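Histeo Support Desk
Ticket 823
Subject: Left hand stalls before it reaches the plate, no error raised
Opened by: Marilou Aquino, Pindcombe
Assigned to: Elínborg Østergaard
Priority: Normal
Status: Waiting on customer

Marilou Aquino wrote:

Hello again, and thank you so much for the quick help in April with the wrist cable, which has behaved beautifully ever since. I'm sorry to be back so soon, but we have a new puzzle and I'd rather bring it to you than keep poking at it myself!

We're running the two-handed plate pickup from the Bultum task set. The left hand is supposed to come in and take the rim, the right hand steadies the other side, and then both lift together. On 42 out of 100 runs the left hand stopped short of the rim and just stayed there. The right hand carried on as far as its waiting pose and then waited, very politely, until I ended the run. No fault on the console, no beep, nothing in the pop-up window. The log has a single line each time:

L_HAND code 552, grasp step held

I looked for 552 in the manual and couldn't find it (my copy is the older one, so please forgive me if it's in there now).

What I've tried so far:

1. Restarted the controller, then restarted everything. Same result.
2. Ran the finger exercise on the left hand by itself. All the fingers opened and closed fully, no grinding or odd noises that I could hear.
3. Went back to the plain pink plastic plate, in case our shiny one was confusing the cameras. It still stalls, with the left fingertips next to the rim and the right hand over the table with its green light on.

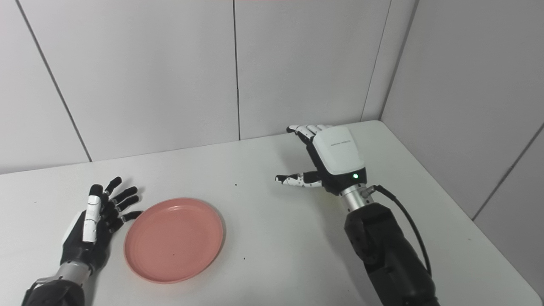

4. Slowed the approach to half speed. It seemed a bit better for a while and then went right back to stalling, so I wouldn't read much into it.

My worry is less the stalling than what comes after. Twice the left hand started moving again by itself while I was reaching for the stop button. I wasn't near it, thank goodness, but I've asked everyone to stay behind the line until we hear from you.

Elínborg Østergaard replied:

Hi Marilou, lovely to hear from you, though I wish it were for a nicer reason. Please don't run the task again for now. A hand that restarts without a command is something we treat as a safety matter, and I'm raising the priority as soon as I send this.

Code 552 means the left hand is waiting for a contact reading it trusts. When the reading finally comes through, the step resumes, and I suspect that is the movement you saw. Could you send me the full log folder, and tell me whether the Nørgaard fingertip pads were changed recently? With the power off, please also check that the left wrist connector is seated all the way.

Priority changed: Normal to High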